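Four years I've had the big grey table, and in that time it has been a desk, a dining table and a colour-coded graveyard for unopened mail. In December I cleared the lot. Deisy wanted to put a bowl on it. I said no bowls. Bowls fill up with keys, then batteries, then a single Canadian Tire receipt from another era.

We settled on a succulent in a white pot, my one concession to decor. 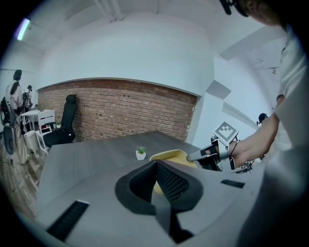 It asks for very little - a splash of water when I remember, and no conversation. The mail has moved to the top of the fridge.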